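Section 7. Readiness Check: Desktop Assembly Station

This section helps the operator decide which bench chores the Ulto station may perform alone. General pick-and-place work is approved. Computer assembly remains a supervised task.

7.1 Preparing the computer

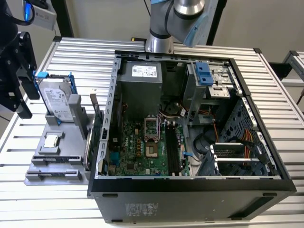

Supervised status applies to any task in which a part must be seated by force. Before a run, the operator shall:
1. Disconnect the computer from power and remove the side panel.
2. Lay the tower on its side, interior facing up.
3. Open the socket bracket, and leave the socket and both black memory slots empty.
4. Place the processor in its square recess in the tray, and stand the hard drive upright at the back.

CAUTION: Do not touch the gold-colored contact area of the socket.

7.2 Memory modules
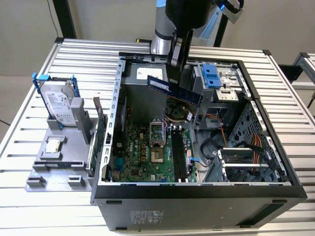
Clalgate, 20 September 2024

Revised by Kyrylo Shevchuk, Cimia Technical Documentation. Replaces the April issue.

1. Confirm that the gripper holds one module near its middle.
2. If the module slopes, pause and correct the grip before lowering.
3. Allow up to 26 seconds for alignment - do not guide the module by hand.

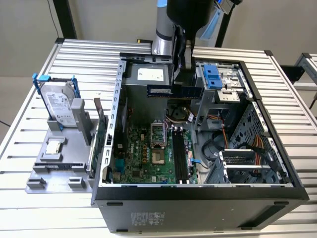 Figure 7-2. Memory module held above the power supply.

NOTE: A module in the gripper is not evidence of a seated module. Inspect every slot by hand and record the result on Form 209.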